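# Priltell Twin Handset — teaching a two-armed robot by remote control

If you've ever tried to explain to someone over the phone how to pour a cup of tea without spilling it, you'll have some idea why we built the Twin Handset. Some jobs are far easier to do than to put into words, and that goes double when both hands are in on it. With the Priltell you pick up a handset in each hand, move the way you'd normally move, and the robot's arms follow along while the whole thing is recorded for training.

It's the second remote teaching kit we've made, and anyone who had the old Drulgate sticks will notice the difference within a minute or two (the triggers especially — we must have gone through a drawerful of springs before we settled on these).

## What's in the case

- Left and right handsets, marked on the grip with a raised dot and a raised bar
- Charging cradle and cable
- Foot pedal for starting, stopping and throwing away a take
- Wrist straps in two lengths
- A licence for Notero, our recording program, for one workstation

## The nuts and bolts

| | |
|---|---|
| Battery life | 12 hours of steady use |
| Storage in each handset | 2000 takes before you need to offload |
| Saved operator profiles | 4 |
| Arms supported | One or two, with two-finger grippers |
| Colours | Grey, or grey with an orange trigger |

## Practising before you go near the real thing

We always suggest new operators start in simulation, and Notero comes with the Tessier practice kitchen for just that. The cup exercises are the ones most people begin with. You bring a gripper to each cup, get a feel for how far the trigger has to travel, and work up from there to tipping what's in one cup over into the other. It sounds like nothing at all, and then you find your left hand wandering off while you're watching your right! Give it an afternoon and it settles down.

The overhead view is the default in Tessier. You can switch to a shoulder view with the pedal, though plenty of our customers stay with the one from above because both grippers are always easy to find.
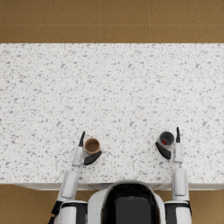

Algirdas Rimkutė wrote in to say that the pouring exercise took him a good week of evenings, and that slowing the arm speed right down in the profile settings was what finally did it. He'd also like the pedal cable to be longer. So would we, and from March the kits will ship with a longer one — if you already own a set, drop us a line and we'll put a cable in the post.

## Care and keeping

Wipe the grips with a damp cloth and let them dry before they go back in the cradle. Please don't use solvent on the trigger faces, as it takes the texture off. If a handset begins to drift, set it flat on the bench and hold the pedal down until the light turns green.

Spare straps, pedals and cradles are sold separately, and we're happy to repair a handset at our own workshop for as long as we can get the parts.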